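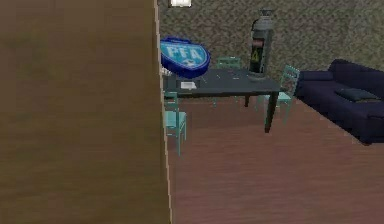 ## Session 4 - teaching by driving

Right, last time we did kinaesthetic teaching, where you take hold of the arm and push it through the job yourself. Today it's remote control, and we'll be doing all of it in the simulator first. I know some of you would much rather get your hands on the real Ivarell arm (so would I!) but you'll get through far more attempts this way, and a bad one costs you a reset and a sigh.

### Getting going

Log in, open Fuduvier and load a dining room scene. Before you touch the controller, have a proper look round. Things like a door or a cupboard side can swallow half your view when the viewpoint is close to them, and the object you want may be tucked behind something. If that happens, back off and turn before you reach. I've watched people steer blind into a panel for a full minute because they were sure the table was "just there".

Then:

1. Press record.
2. Drive to a spot where you can see the whole object and the place it's going.
3. Reach, close, lift, carry, put down, let go.
4. Back the arm away and stop recording.

Step 4 gets forgotten every year. If you stop with the fingers still round the bottle, the robot learns that the job ends with it holding on.

### What makes a good demonstration

Go slowly, but don't dither. A policy trained on your recordings copies your pauses as well - if you hover above the table for ages wondering what to do, you'll get a robot that hovers. I tend to rehearse the move once without recording and then do it in one go.

Vary your starts. My own first set had 154 episodes, all from nearly the same spot, and the trained robot was lovely from there and hopeless one step to the left. I was quite cross about it. After that I recorded 11 from each starting place and moved on.

Tall things tip if you catch them high up, so aim for the middle of the body. Flat things on a tabletop are harder than they look and I'd leave them until next week.

Keep some of your fluffed attempts too, as long as you recovered. A missed grasp followed by a second go is useful stuff. A missed grasp followed by you giving up isn't, so bin it.

### By hand or by remote?

Guiding by hand gives you a feel for contact, and most people find it easier on day one. The trouble is that your own arms end up in the camera view. With remote control you only know what the robot's cameras show you, so anything you can see, it can see as well. We'll come back to this when we read the Jovmont notes.

### For next time

Record your set and put it in the shared folder under your group number. Episodes are capped at 3000 steps, and anything of mine over 330 usually meant I'd got lost.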